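Für ein schlankes Regelwerk am Robotertisch

13. Mai 2018

Wer mich kennt, der weiß, dass ich Vorschriften mag. Ich lese Betriebsanleitungen gern abends auf dem Sofa, mit einem Bleistift in der Hand und einer Kanne Tee daneben, und ich habe in meinem Berufsleben mehr Randnotizen in Normentexte geschrieben als Postkarten an meine Verwandtschaft. Man möge mir also bitte glauben, dass ich niemandem seine Regeln madig machen will, wenn ich heute über den neuen Leitfaden aus Plidelberg ein wenig seufze.

Der Leitfaden hat 23 Seiten. Er soll für alle Tischarbeitsplätze gelten, an denen Roboter mit zwei Armen kleine Gegenstände greifen, drehen, einlegen und wieder herausnehmen, und er wird bei Grulton in Plovholm ebenso in der Schublade liegen wie in den kleineren Werkstätten der Umgebung. Man hat sich Mühe gegeben, das sieht man jeder Seite an. Der Not-Halt ist ausführlich behandelt, die Zugangsregelung auch, die Unterweisung neuer Kolleginnen und Kollegen sogar besonders schön, mit einem Formular, das auf ein einziges Blatt passt (dafür allein möchte ich jemandem die Hand schütteln!). An alledem habe ich nichts auszusetzen, und wer schon einmal versucht hat, einen solchen Text mit mehreren Häusern abzustimmen, der wird vor dem Ergebnis den Hut ziehen.

Und doch bleibt für den Tisch selbst und für das, was auf ihm liegt, gerade einmal eine halbe Seite. »Die Arbeitsfläche ist in ordnungsgemäßem Zustand zu halten.« So steht es da, und mehr steht da eigentlich nicht. Ich habe den Satz mehrmals gelesen und mich gefragt, was ich am Morgen mit ihm anfangen soll, wenn ich die Halle aufschließe, das Licht einschalte und vor meiner Tischplatte stehe. Was ist ordnungsgemäß? Darf ein Kratzer sein? Muss der Staub weg, bevor die Arme laufen, oder genügt es am Abend? Und wer entscheidet das, wenn zwei Leute verschiedener Meinung sind, die beide seit Jahren gut und sorgfältig arbeiten?

Es gibt ja einen Grund, warum solche Sätze entstehen. Der Tisch ist das Billigste am ganzen Arbeitsplatz. Man streitet über Steuerungen, über Greifer, über Softwarestände, und die Platte kauft man zum Schluss, meistens in Weiß, meistens in Eile. Dabei ist sie das einzige Bauteil, mit dem wirklich alles in Berührung kommt, was wir tun.

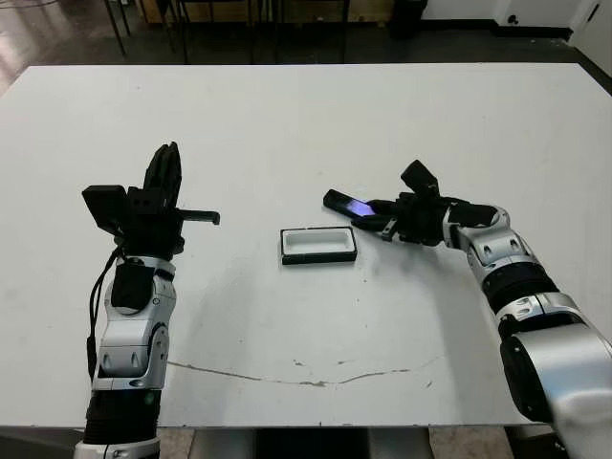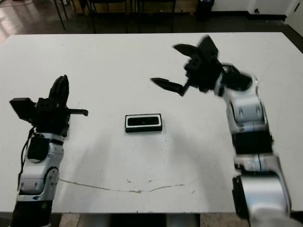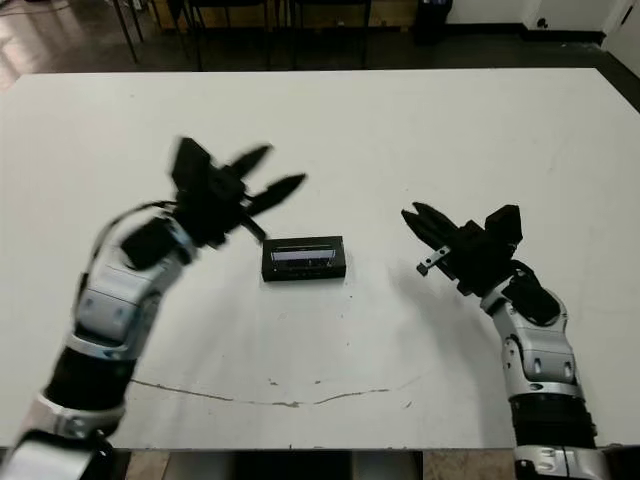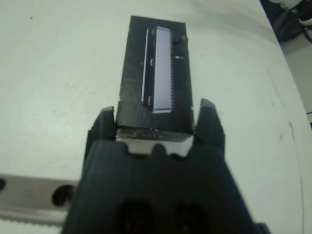
Eine gute Regel erkenne ich daran, dass man sie mit den Augen prüfen kann, ohne vorher ein Messgerät aus dem Schrank zu holen. Für Tischplatten wäre das gar nicht schwer. Ich würde schreiben: Jede sichtbare Linie, jede Scharte, jeder Fleck, der sich nicht abwischen lässt, bekommt einen Eintrag im Arbeitsbuch, mit einer kleinen Skizze und dem Namen dessen, der hingesehen hat. Die dünne Spur, die auf den ersten drei Bildern quer über den vorderen Teil der Platte läuft, mit ein paar dunklen Pünktchen daneben, wäre so ein Eintrag. Ob sie ein Riss ist oder ein Kratzer oder nur eine Verfärbung, das möchte ich aus der Ferne nicht entscheiden, und darum geht es mir auch gar nicht. Mir geht es darum, dass derjenige, der nach mir kommt, im Buch nachschlagen kann, ob sie ihm neu ist oder eine alte Bekannte.

Beim Kabel verhält es sich ähnlich. Der Leitfaden verlangt »geeignete Leitungsführung«, und ich habe lange überlegt, was ein freundlicher, aber müder Mensch am Ende seiner Schicht darunter versteht. Am linken Arm verläuft auf diesen ersten drei Bildern ein dünnes schwarzes Kabel in einem Bogen außen am Gelenk entlang oder darüber hinweg. Solche Bögen haben ihren Sinn, ein Arm muss sich ja strecken dürfen. Aber wie groß darf der Bogen sein? Ich plädiere für eine Regel, die man vormachen kann: Arm in die weiteste Stellung fahren, Kabel ansehen, Arm in die engste Stellung fahren, Kabel noch einmal ansehen, und wenn es in keiner von beiden spannt oder an der Tischkante hängen bleibt, dann ist es gut. Das kostet eine Tasse Kaffee. Man kann es am ersten Arbeitstag lernen und im Ruhestand noch auswendig.

Am meisten liegt mir allerdings etwas am Herzen, was im Leitfaden überhaupt nicht vorkommt, nämlich die Frage, was die Maschine in der Hand haben darf. Da wird zwischen »Werkstück« und »Fremdkörper« unterschieden, und dann ist das Kapitel zu Ende. Nun hält die rechte Hand im ersten Bild ein Smartphone an einem Ende fest, und das Display leuchtet. Ist das ein Werkstück? Für den Greifer gewiss. Es ist aber zugleich ein eingeschaltetes Gerät, und ein eingeschaltetes Gerät verdient nach meinem Gefühl eine eigene Zeile: Wem gehört es, ist es für diesen Zweck freigegeben, und was geschieht damit, wenn es herunterfällt? Auf dem vierten Bild wiederum steckt zwischen den beiden Fingern ein länglicher schwarzer Block mit einem schmalen Chip obenauf, an dessen einer Kante eine feine Reihe von Anschlüssen sitzt. So etwas fasst man anders an als ein Telefon. Jeder, der mit Elektronik zu tun hat, nickt hier, und keiner von uns würde es in eine Regel schreiben, weil es sich von selbst versteht. Von selbst versteht es sich aber nur für die, die es schon wissen.

Ich kann mir den Einwand denken, und er ist mir auch schon vorgetragen worden, sehr höflich übrigens. Man könne nicht alles regeln. Wer für jeden Gegenstand eine Zeile verlange, der habe am Ende ein Telefonbuch, und Telefonbücher lese kein Mensch mehr. Da ist etwas dran! Ich habe in Plovholm selbst erlebt, wie eine Werkstattordnung über die Jahre zugewachsen ist wie ein Gartenweg, bis man vor lauter Unterpunkten den Hauptschalter nicht mehr fand. Beim Vorhaben Jemal, an dem ich damals mitarbeiten durfte, kamen wir zum Schluss mit fünf Sätzen für den Tisch aus, auf einer Karte in der Größe einer Postkarte, mit Klebeband an der Säule befestigt. Nach 4.000 Betriebsstunden war die Karte vergilbt und an einer Ecke eingerissen, und die Leute wussten sie trotzdem noch herzusagen, auch die, die sonst mit Papier nicht viel im Sinn hatten.

So eine Karte wünsche ich mir für Plidelberg. Der große Leitfaden darf gern bleiben, wie er ist, für die Abnahme braucht man ihn ja und für die Versicherung auch. Aber an jeden Tisch gehört zusätzlich das kurze Blatt, und geschrieben werden sollte es von denen, die morgens davorstehen. Bei uns würde darauf stehen, dass vor dem Start die Platte angesehen und abgewischt wird. Dass das Kabel in beiden Endstellungen geprüft wird. Dass vor dem ersten Griff feststeht, was gegriffen wird und ob es eingeschaltet ist. Über den Rest müssten wir noch reden — vermutlich länger, als uns lieb ist, denn wir sind alle ein bisschen rechthaberisch, ich selbst am allermeisten.

Was mich zuversichtlich stimmt, ist der Ton, in dem bisher gesprochen wurde. Der Entwurf lädt im Vorwort ausdrücklich dazu ein, Anmerkungen zu schicken, und ich habe zwei Bögen vollgeschrieben, in meiner besten Handschrift, mit den Vorschlägen von oben und noch ein paar Kommafehlern dazu. Wer ebenfalls an einem solchen Tisch arbeitet, sei herzlich gebeten, es mir gleichzutun. Einsendungen werden noch bis Ende Mai angenommen, und sie müssen, das habe ich eigens nachgefragt, keineswegs getippt sein.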